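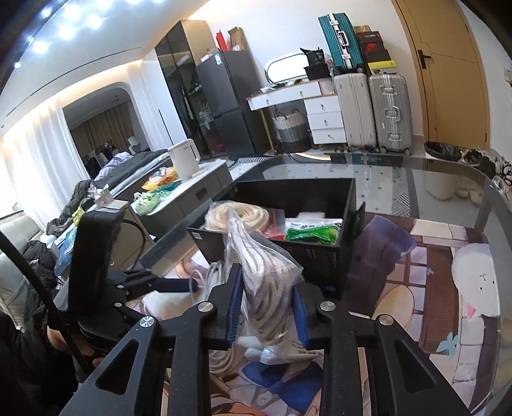 Nilmini Amarasinghe wrote under my last post that one box for cables is never enough, and that I'd be back by summer with a second one. She may well be right. She also asked why I don't throw out any lead I haven't used for a year. I tried that in the old flat and ended up buying a charging cable for a camera I had owned since college, so I don't do it any more.

What I do now is bag them. I wrote a bit about this in January, when I was still using rubber bands. The bands went brittle and one left a sticky brown line on a white lead which I never got off. Small clear bags have been much better. I can see what is in them, and a lead that is bagged can't knot itself to its neighbour.

The bags I bought are the Enora resealable ones, a pack of 80. I thought that was far too many when I ordered them, but I've used some for buttons and some for seeds, and my sister took a handful for her earrings. The zip holds well enough if you push the air out first and run your thumb along it twice. They come in one size only. For a short lead it's a bit big, and for a long extension it's too small, so those stay on a hook in the cupboard.

I do the sorting on the glass table in the living room, with the big picture mat down. The mat was meant for my desk but it turned out to be wider than the desk, and it stops things sliding on the glass. White cables are harder to see against it in the evening, so I do this in daylight when I can.

The box is just a plain black one that something else came in. I looked at the proper storage boxes in Selvanayagam, the household shop by the station, and they had a nice one with a lid and dividers. I didn't buy it. Dividers are always the wrong width for what I own, and I like being able to stand bags up next to each other and flick through them. 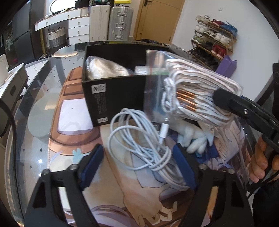
Folding matters more than the bag. I used to wind everything round my hand, pull it tight and tuck the end through, and two of my leads split near the plug because of it. These days I make loose loops, all going the same way, and lay the plug on top last. Thin leads can be folded back and forth if you keep the bends soft. If a cable wants to twist the other way, let it. Hold it by one end over the banister for a minute and it will sort itself out.

I still haven't settled the label question. I tried masking tape flags with the name written on, but the ink came off on my fingers. Then I tried slips of card inside the bag, and they always slid round to the back. At the moment I write on the bag itself with a Cokix marker, near the zip, and wipe it off with a bit of hand gel if the contents change. It smudges a little on the first day.

The only thing I really couldn't place was the charger from the old Gristar radio. The radio went in January and I kept the charger by mistake. It has a fitting that doesn't match anything else in the house. If anyone reading has a Gristar and needs one, leave a comment and I'll post it to you.

The whole job took me almost 15 minutes longer than it should have, as I stopped to test an old phone lead and then started looking through the photos on the phone. Next I want to do the batteries, which are in a biscuit tin with the spare fuses and a set of keys I don't recognise.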